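Bras robot + casier en carton : les doigts accrochent les séparations, vous faites comment ?

Forum Entraide robotique > Clubs et concours > Manipulation

moquette_bleue
Bonjour à tous, première fois que je poste, j'espère que je suis dans la bonne rubrique !

Je suis dans le club robotique du lycée Guérin et on prépare l'épreuve de rangement du concours Juvena, qui tombe fin août pour nous. Le principe est simple sur le papier : le robot doit déposer 36 petits objets dans un casier en carton à compartiments, en quatre minutes, sans personne qui touche. Chaque objet dans la bonne case rapporte, chaque cloison déplacée ou pliée coûte deux points. Et les cloisons, c'est là qu'on se fait massacrer.

On pilote tout avec Zotham depuis un portable. Le bras descend bien au-dessus de la case, la main s'ouvre, l'objet tombe où il faut (enfin, souvent), et à la remontée un doigt attrape le haut d'une séparation et soulève tout le casier de travers. Sur les cases du devant ça passe. Au fond, là où c'est plus haut, presque jamais.

On a commencé par refaire les mouvements à vide, bras baissé au-dessus de la moquette, pour vérifier que l'ouverture était la même à chaque fois :
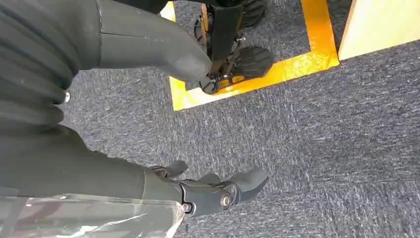
Essai à vide : doigts relâchés au-dessus de la moquette, à côté du rectangle de ruban jaune.

À vide l'ouverture est propre, on retombe sur les mêmes valeurs d'un essai à l'autre. Donc je ne crois pas que ce soit un problème de main. J'ai aussi essayé de ralentir la remontée, et là le casier se soulève pareil, mais plus lentement, ce qui est encore plus énervant à regarder.

Pour les essais en vrai on met le casier sur le bureau, à côté du portable, avec quelqu'un assis en face qui surveille les courbes et qui coupe si ça force. On a mis trois semaines à arriver à une séquence qui tourne sans planter, alors j'aimerais bien ne pas tout reprendre à zéro.
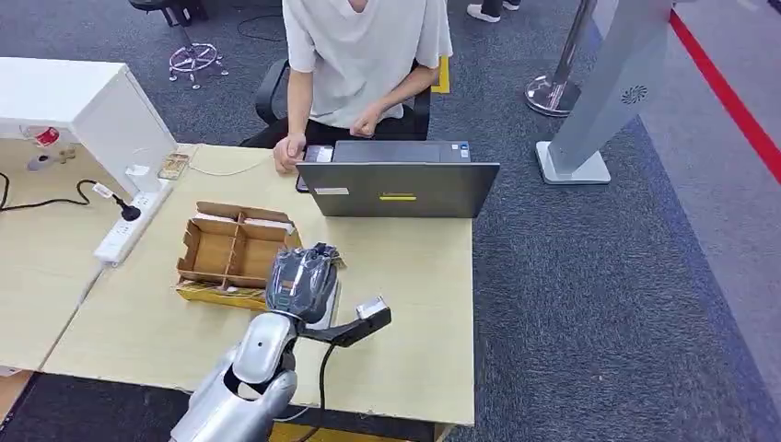 Ce que je n'arrive pas à savoir, c'est s'il vaut mieux changer la trajectoire (remonter en biais ?) ou la position des doigts au moment de sortir. Dans Zotham j'ai un réglage « retrait » avec juste une hauteur et une vitesse, rien sur l'angle. Le règlement interdit de fixer le casier à la table avec de l'adhésif, on a demandé. Est-ce que certains d'entre vous ont déjà fait cette épreuve ou un truc qui ressemble ? Merci d'avance, je prends tout, même les idées bizarres.

tournevis_plat
Met du poids dans le casier et c'est réglé. Nous on avait mis des boulons au fond.

moquette_bleue
Merci, mais les objets sont pesés avec le casier à la fin, donc si on leste je pense qu'on se fait sortir tout de suite. J'aurais dû le préciser, désolée.

tournevis_plat
Ah ok. Alors je sais pas.

couple_et_pignon
Salut ! On a fait Juvena deux fois avec le club Eser et on a perdu exactement les mêmes points que vous la première année, donc courage, ça se soigne.

À mon avis tu cherches au mauvais endroit avec la vitesse. Ton souci c'est l'ordre des mouvements. Je parie que ta séquence fait : descendre, ouvrir en grand, remonter. Quand la main s'ouvre en grand dans une case étroite, les bouts de doigts vont se coller contre les parois, et ensuite tu tires vers le haut avec les doigts en appui. Au-dessus de la moquette tu ne verras jamais ça, il n'y a rien pour les arrêter, et c'est pour ça que tes essais à vide sont si beaux.

Ce qu'on faisait :
- on arrête la descente plus haut, les bouts de doigts à peine sous le bord de la cloison, et on laisse tomber l'objet (le carton amortit très bien)
- on ouvre juste assez pour lâcher, pas un degré de plus
- on referme un tout petit peu avant de remonter, à mi-chemin entre ouvert et fermé
- on remonte tout droit jusqu'au-dessus de la cloison la plus haute, et après seulement on se décale

Pour l'angle, Zotham ne le met pas dans « retrait » mais tu peux ajouter un point de passage à la main juste avant et y mettre l'orientation que tu veux. C'est planqué dans l'éditeur de séquence, clic droit sur l'étape, « insérer ». J'ai mis un temps fou à le trouver.

Autre chose - regarde l'orientation de la main par rapport aux rangées. Si le doigt le plus long pointe vers l'arrière du casier, il rencontre la cloison haute en premier. Nous on tournait le poignet pour que les doigts soient dans le sens de la longueur de la case. Il faut réapprendre les points, c'est pénible, mais fais-le d'abord sur la rangée du fond et laisse les autres comme elles sont.

Tu peux nous mettre une vue du casier de près ? Les crans du haut, s'il y en a, changent pas mal de choses.

moquette_bleue
Wahou, merci beaucoup !! Oui c'est exactement notre séquence, descendre / ouvrir / remonter, on n'avait même pas pensé à refermer un peu avant de sortir. Je teste ça dès que je récupère le portable.

Pour le casier, ce sont des panneaux de carton emboîtés les uns dans les autres, avec effectivement des languettes qui dépassent sur le dessus d'un côté : 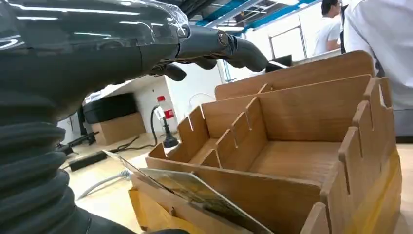

Le casier de près, avec la main juste à côté. Les crans sont sur le bord droit.

La grande case du milieu ne pose aucun souci, c'est contre le panneau du fond que ça coince. Tu penses que les languettes suffisent à retenir un doigt ?

couple_et_pignon
Oh que oui ! Un bout de doigt arrondi qui remonte sous une encoche, ça fait crochet. Sur ce bord-là je garderais une marge plus grande que sur les autres, quitte à lâcher l'objet un peu vers l'intérieur de la case.

Vérifie aussi que les panneaux sont enfoncés à fond dans leurs fentes avant chaque essai. Après plusieurs passages ils remontent tout doucement, et tu te retrouves à corriger une trajectoire qui était bonne. On s'est fait avoir tout un après-midi comme ça.

moquette_bleue
Noté, on appuiera sur les panneaux avant chaque lancement. Je reviens mettre nos valeurs d'ouverture ici quand la rangée du fond sera refaite.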